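Housing Cooperative Mancuso
Minutes of the residents' meeting, November 2020

The meeting was held by telephone. 31 households took part, so decisions could be made. The minutes of the last meeting were accepted without changes.

1. Heating
The company Nakine has inspected the boiler in the cellar of house 2. They advise to replace the pump before the coldest weeks. The price is 800 euros with labor. The residents agreed. The work will be done in January, and the hot water will be off for one morning. A notice will hang in every entrance three days before.

2. Noise in the stairway
Two families complained about doors that close very loudly in the evening. It was decided to put felt on the door frames of the ground floor and to see if this is enough. The question of new door closers stays open.

3. Bicycles
The bicycle room is too full. Every owner is asked to put a label with the apartment number on the bicycle. Bicycles without a label will be moved to the shed on the Ulirberg side and kept there for three months. One resident asked if children's scooters also need a label. Yes, they do.

4. Garbage
The new containers from Varodex have smaller openings. Please fold the boxes flat before you throw them in. Bags may not stand next to the containers.

5. Other matters
The shelf for exchange of books and household things stays closed for this winter. Residents who want to give something away can send a photo and it will be put in these minutes. Offered this time: white plastic stool or small shelf, taken apart, free of charge.

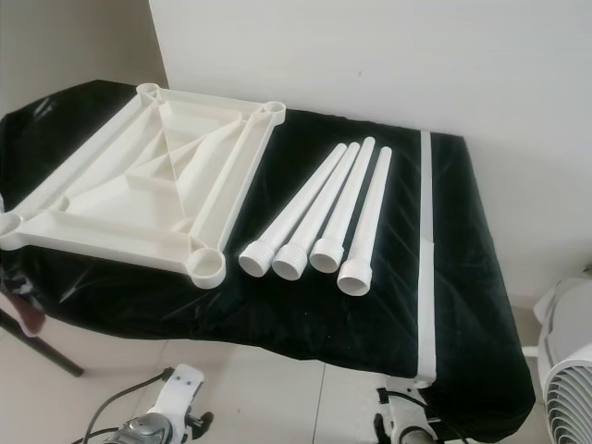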